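About Thongsuk

Thongsuk washes, dries, folds and delivers cloths and towels for cafes, gyms, hair salons and small hotels. We are a family-sized company with 22 people on the payroll and one building, and most of what goes through it is microfiber.

Blue is the color our customers order most, for glass, counters and gym equipment.

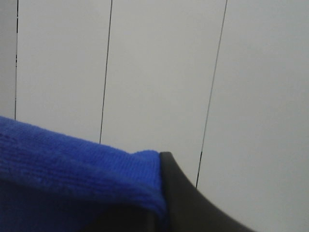
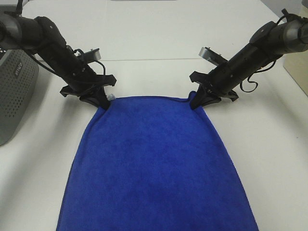 Blue microfiber at the shop.

How we started

Sombat Panyasiri opened the business with two secondhand washers and a delivery van. He had been running the cleaning side of a hotel and was tired of sending microfiber out to be washed with cotton. It came back covered in lint and would not pick up water anymore. He started washing the hotel's cloths himself in the evenings, and a gym across the road asked if he would do theirs too.

Kamol Boonyarit joined in the first year to keep the books and stayed to run the office. Between them they moved the company out of its first space, a former tire shop with a sloping floor, and into the current building. The floor here is level and there is a loading door on the street side.

What we do

We handle nearly 2,000 towels and cloths on a normal working day. Customers can send us their own or rent from our stock. Rental customers get a fixed number of clean pieces on each visit, and we replace the worn ones at no extra charge.

Microfiber is washed separately from cotton, always. We use a liquid detergent, no fabric softener and no bleach, and we dry on low heat. Softener coats the fibers and high heat can melt the ends of them, and either one will ruin a good cloth. Cotton bath towels and floor mats have their own machines at the other end of the building.

Colors are kept apart all the way through. Most customers use one color for washrooms, one for kitchens and one for everything else, and they rely on us not to mix them up. If you have your own color system, tell us and we will write it on your account card.

How we fold

Folding is the part customers ask about, so we will explain it.

A towel is laid out on the table and looked over on both sides. Anything with a stain goes back to the wash. Anything with a torn edge or a thin patch comes out of service. The rest is shaken out, smoothed from the middle toward the corners, and folded in half with the edges matched. Small cloths get one more fold. Large towels are folded in thirds the long way and then in half, so that the rounded side faces out on the shelf and a person can take one without pulling down the stack.

Some of our hotel customers want their towels rolled. We do that too. It takes longer and there is a small charge per bundle.

Finished pieces are stacked by size, tied, and labeled with the account name.

The people here

Sombat Panyasiri, owner. Sets up new accounts and still drives a route when someone is out.

Kamol Boonyarit, office manager. Billing, orders and the phone.

Montri Intarasuk, wash floor. Runs the machines and decides what can be saved and what can't. Ask him about grease.

Njål Åberg, folding and finishing. Trains everyone who works at the tables. He came to us from a upholstery shop called Brovolach and is strict about corners.

Kittipong Rungrueang, deliveries. Plans the routes and looks after our 4 vans.

Old cloths

When a cloth is too worn for a customer, we cut it down and sell it by the bag as shop rags. Garages and print shops buy most of them. The bags are kept by the front counter and you don't need an account to buy one.

Working with us

There is no long contract. New accounts start with a six-week trial, after which we go month to month. Pickup and delivery are included inside the city. Outside the city we charge by distance, and Kittipong can tell you whether your address falls on an existing route.

If something comes back wrong, call the office before noon and we will usually have it sorted on the afternoon run.

Visiting

The front counter opens at 7 a.m. and closes at 4 p.m. Parking is on the side street. Please don't block the loading door, as the vans go in and out all morning. If you would like to see the wash floor before opening an account, call ahead and ask for Kamol.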